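Speaker notes: Sorting packaging at the bench
Grultetier building, ground floor session, October

Slide 1. Title
Leave up while people sit down. Handout is on the chairs. Session runs to 7 minutes of talk per section, then questions.

Slide 2. Scope
Dry household packaging only. Folding cartons, plastic film, rigid clear packs, mixed wrappers. Glass and food waste were covered in the Pillai session and are not repeated.

Slide 3. Why volume matters
A closed carton is mostly air. In the Haneo kitchen trial we put the same cartons in the bin two ways, closed and flattened. Bin full at 7 closed cartons. Flattened, the same load left room for the rest of the day. Weight unchanged. Say this slowly, people mix up weight and volume.

Slide 4. Order of work
Empty the carton. Pull out inner bags and trays. Open the glued end flaps. Press flat along the existing creases. Film goes in a separate pile.
Tearing is fine. Fibre length is not affected enough by one tear to matter at this scale.
Ask: who opens both ends? Usually half the room opens one.

Slide 5. Labels and print
Printed ink on board is accepted. Foil laminate is the problem. Tear test: if a plastic layer stretches at the tear, treat as mixed. Pass the two Paltico samples around, the coated one first. Get them back before slide 6.

Slide 6. Results from the trial
Correct sorting was 80 per cent in the first week and 82 in the second. Do not oversell this. The difference is within what we would expect from a change in shopping.
Most errors were crinkly packets put in with board. Colour of the pack was no guide.

Slide 7. Bench and bin layout
Bin next to the bench, rim clear, unsorted items on the bench side. Keep cartons and film apart on the cloth.

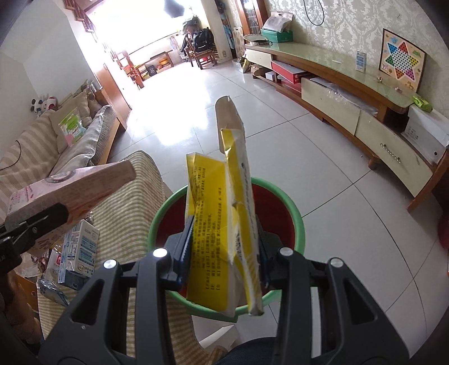 Slide 7: Opened-out yellow and white package over the green-rimmed bin, with other packaging on the checked cloth.

Point to the creases in the yellow package, then to the clear pack with the red label and the silver-blue packet on the bench. Ask which pile each belongs in. Allow a minute.
A cloth on the bench is optional. It stops small pieces sliding and can be shaken out over the bin afterwards.

Slide 8. Questions
Likely: tape on cartons (leave it on), grease spots (cut out, keep the rest), staples (leave).
If asked about council rules, refer to the back of the handout.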